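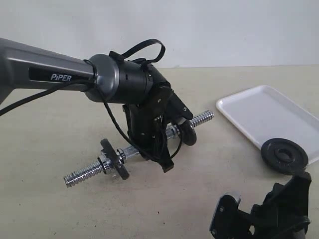

Adjustable dumbbells: putting them together and putting them away

The Drillelthorpe hall now has its own set of adjustable dumbbells for the home strength group, and members may borrow a pair for up to 3 weeks. A few went back last time with the collars missing, so please read this before you sign one out.

Each bar is threaded at both ends, with a smoother, knurled grip section in the middle. Wind one collar on first, as far in as it will go. Slide the plate up to it, then wind the second collar on from the outside until the plate can't rattle. Hand tight is enough. If you have to force a collar it has gone on crooked, so take it off and start the thread again.

Load both ends the same before you lift. When you are changing plates, lay the bar down on a table or a mat and do one end at a time. Check the collars again between sets, as they work loose with swinging movements. Beginners should start with the smallest plates and stay there for a fortnight.

Keep the collars and spare plates in a shallow tray while you work. They roll, and Emanuel Ghiță spent a good part of one evening looking for one under the stage.

After use, wipe the bar with a dry cloth, paying attention to the threads, where chalk and dust collect. Don't oil the grip. Bars that have been kept in a shed or garage should be dried well before they come back, or they will rust.

Replacement collars are 70p each from the hall office. To book a pair, or to report a damaged thread, speak to Cosmin Anghel at the December session or leave a note in the equipment book.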